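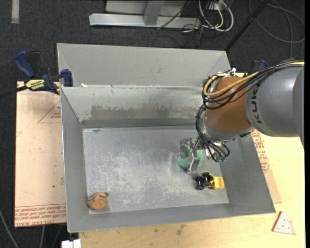

The Long Life of Plain Things

My grandmother kept her flour in a tin bath. It had been a baby's bath once, then it held coal through a couple of hard winters, and after a good scrubbing (she was very particular about the scrubbing) it went into the pantry and stayed there until we cleared the house. I thought of it again this September, standing in the yard at Bagheri, a salvage and mending shop that takes up most of an old dairy on the edge of town, where the radio is always on and the tea is always stewed.

I had gone in for a hinge. I came out 2 hours later with the hinge, a watering can and a great deal of advice, most of it about solder.

The people who mend things for a living are wonderful company, I find, if you aren't in a hurry. They have opinions on handles. They will tell you that a galvanised bucket should be hung up by its rim and never stood in a puddle, and that a dent is nothing to worry about unless it sits on a seam. Ask them about paint and you had better find somewhere to sit. At the bench by the window a woman was fitting a new base to a jam pan, tapping her way round the edge with a little wooden mallet, and she let me watch for as long as I liked, which was very kind of her – I must have been standing in her light the whole time.

Bagheri charges £12 for a simple patch and £38 for a new base, and there is a shelf by the door for the things that are never collected. That was where I found my watering can. The rose is missing and somebody has written "Kivemia" on the side in green paint, which I took to be a maker's name until I was told that it was a allotment site, long since built over. I rather like having a bit of it at home.

There is a snobbery about wear, I think, and it goes both ways. Some people can't bear a scratch, and others will pay extra for scratches somebody else has made on purpose. My grandmother would have had no patience with either camp. Her bath was grey and dull and had lost its shine years before I was born, and she simply wiped it round and filled it up again.

The mending bench is open on Wednesday afternoons, when you can bring in up to 3 things and have them looked over free of charge. Go early, as the queue reaches the gate by teatime, and take a cushion if you mean to stay. I'm going back with a colander and the lid of the bread bin, and I still haven't put up that hinge.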